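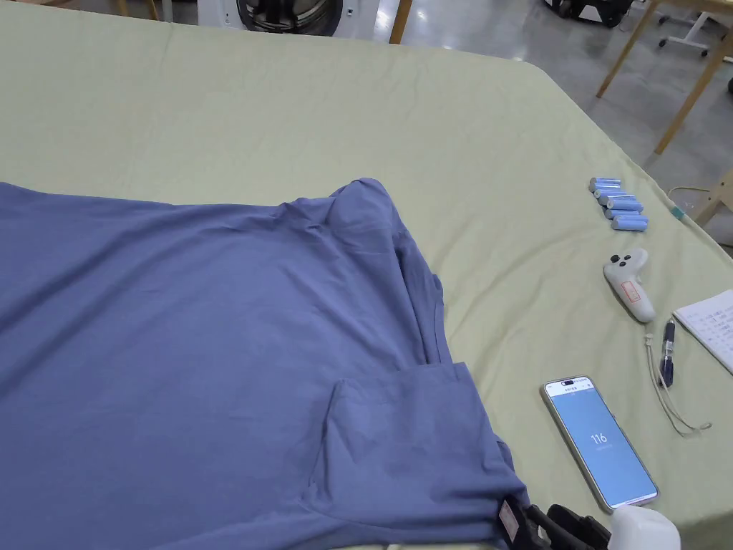
Blue T-shirt on the big table, part folded.

Filed under: Home & Laundry, Small Appliances

2026-10-18
By Sayaka Fujimoto

I have wanted a decent clothes steamer for longer than I care to admit, mostly out of a deep dislike of my ironing board, which shrieks when you open it and bites when you close it. So when the old iron started leaving rusty dribbles on my shirts in July I took it as a sign, and bought the Tumlow hand steamer that my sister had been going on about since the spring.

It comes in a plain cardboard box with very little plastic (lovely), and inside you get the steamer, a clip-on brush, a heatproof glove and a fold-out instruction sheet with print so small that I had to take it to the window. The tank holds 100 ml and slides off the back with a little click. The cable is two metres long, and in my house that means I can reach the back of the bedroom door from the socket by the wardrobe but not the curtains, so the curtains are still as crumpled as they ever were.

At 2,000 watts it gets going quickly. There's a small light that stops blinking once it's ready, and I've barely time to find a hanger before it does. The steam comes out in a good steady puff and doesn't spit, so long as you hold it upright. Tip it forward to get at a hem and you will get a wet patch! I learned this on a silk blouse, which thankfully forgave me.

What it's good at: viscose, anything floaty, knitwear, the backs of jackets, and those dresses with so many pleats that ironing them takes a whole radio play. My wool coat came up beautifully with the brush attached, and the pile looks fresher than it has in years. I also did a set of cushion covers without taking them off the cushions, and felt enormously pleased with myself for the rest of the afternoon.

It's less good with cotton. T-shirts are fine, they drop into shape if you give the hem a gentle tug as you go, but a proper cotton shirt with a collar and cuffs wants something hot and flat pressed down on it, and no amount of steam will give you that crisp edge. My husband's work shirts come out looking friendly, if I can put it like that. He doesn't mind. I do, a bit. Linen I gave up on altogether, and I've gone back to the iron for tablecloths and napkins.

A full tank lasts me 10 minutes, enough for a blouse and a pair of trousers with a little over for a scarf. If you're someone who saves everything up for one long Sunday-night session you'll be back and forth to the tap, and it does grow heavy in the hand by the end. I swap arms. The glove is rather big on me and I've stopped using it, though I probably shouldn't have.

We have hard water here, so I fill it from a jug filter and so far there's been no chalky business around the nozzle. The sheet says to empty the tank after every use. I forget half the time.

Before this one I borrowed a neighbour's Prandberg, the upright sort with a pole and a hose, and if you have somewhere to keep it I think it does a smoother job on long dresses. It's a great lump of a thing though, and it lived in my hall for a fortnight with coats hanging off it. The Tumlow goes on the shelf next to the pegs. I also looked at the Katayama travel model in the shop, very neat and very light, but the button has to be held down the entire time and my thumb isn't what it was.

Would I buy it again? Yes, I would, and I've already told my daughter she may have one for her birthday. I'd like a longer cable and a tank you could fill without a steady hand. They do it in cream or dark green. I chose the cream, and it has picked up a smudge of something by the trigger that won't come off with a damp cloth, so perhaps go for the green.

Recently in Home & Laundry
Skivley folding airer: six months in the spare room
Wool wash or ordinary liquid for jumpers?
Getting candle wax out of a tablecloth
Prandberg fabric shaver review
Peg bags worth having
Readers' letters: the great tumble dryer debate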